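Suchbegriff eingeben Suchen

Wie ein Programm ein Tuch greift

Ein Roboter kann nichts von allein. Alles, was er tut, steht in einem Programm oder wird von einem Programm berechnet. Dieser Text erklärt, welche Teile so ein Programm hat. Die Aufgabe lautet: ein Tuch aufnehmen. Für Menschen ist das leicht. Für Software ist es schwer.

Warum ein Tuch schwierig ist

Ein Würfel bleibt ein Würfel, auch wenn man ihn anhebt. Das Programm kann seine Form speichern und später wiederverwenden. Ein Tuch dagegen ändert seine Form bei jeder Berührung. Es bildet Falten, rutscht und hängt durch. Fachleute nennen solche Dinge »verformbare Objekte«.

Teil 1: Die Wahrnehmung

Die Kamera liefert Bilder. Ein Bild besteht für den Computer aus Zahlen. Jede Zahl gibt an, wie hell ein Bildpunkt in einer bestimmten Farbe ist. Das Wahrnehmungsprogramm heißt in unserem Projekt Fliltero. Es sucht in den Zahlen nach Mustern: Wo endet der Stoff? Wo liegt eine Falte?

Starkes Licht stört dabei. Ist eine Stelle fast weiß, sind die Zahlen dort alle ähnlich groß. Dann findet Fliltero die Kante schlechter. Das Programm gibt deshalb zu jedem Ergebnis an, wie sicher es ist. Liegt die Sicherheit unter 50 Prozent, wird das Ergebnis nicht verwendet.

Teil 2: Die Planung

Das Planungsprogramm heißt Temba. Es bekommt von Fliltero mögliche Greifpunkte, höchstens 8 auf einmal. Für jeden Punkt berechnet Temba einen Weg durch die Luft. Ein Weg ist eine Liste von Stellungen, die der Arm nacheinander einnimmt. Wege, bei denen der Arm irgendwo anstößt, werden gestrichen. Von den übrigen nimmt Temba den kürzesten.

Teil 3: Die Regelung

Auch der beste Plan ist ein wenig ungenau. Darum misst der Roboter während der Bewegung ständig nach. Das Programm vergleicht zwei Werte: den Sollwert (so soll es sein) und den Istwert (so ist es). Der Unterschied heißt Abweichung. Ist sie groß, wird stark korrigiert, ist sie klein, nur wenig. Diesen Kreislauf nennt man Regelkreis.

Wichtig wird das beim Aufsetzen. Drückt die Spitze zu schwach, erreicht sie den Stoff nicht richtig. Drückt sie zu stark, schiebt sie ihn weg.

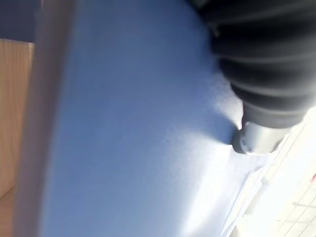 Rund um die silbergraue Spitze hat der hellblaue Stoff eine kleine Delle und feine Falten. Solche Falten sind auch für Fliltero ein nützliches Zeichen, denn sie verraten, wo der Stoff berührt wird.

Teil 4: Der Versuch am Computer

Bevor ein neues Programm den Arm bewegen darf, läuft es in einer Simulation. Unsere heißt Tusteck. Sie rechnet ein Tuch aus vielen kleinen Punkten nach, die wie mit Federn verbunden sind. Zieht man an einem Punkt, ziehen die Nachbarn mit. Erst nach 10 fehlerfreien Durchläufen wird das Programm auf den Roboter übertragen.

Zum Ausprobieren

Lege ein Geschirrtuch auf den Tisch. Schließe die Augen und hebe es mit zwei Fingern an einer Ecke hoch. Schreibe danach jeden Schritt als Befehl auf. Eine andere Person führt die Befehle genau so aus, wie sie dastehen.

Wörter zum Nachschlagen

Greifpunkt: Stelle, an der der Roboter zufassen soll.
Istwert: der gemessene Wert.
Simulation: ein Versuch, der nur im Computer abläuft.

Text: Redaktion Brindlow, Stand 4. Dezember 2023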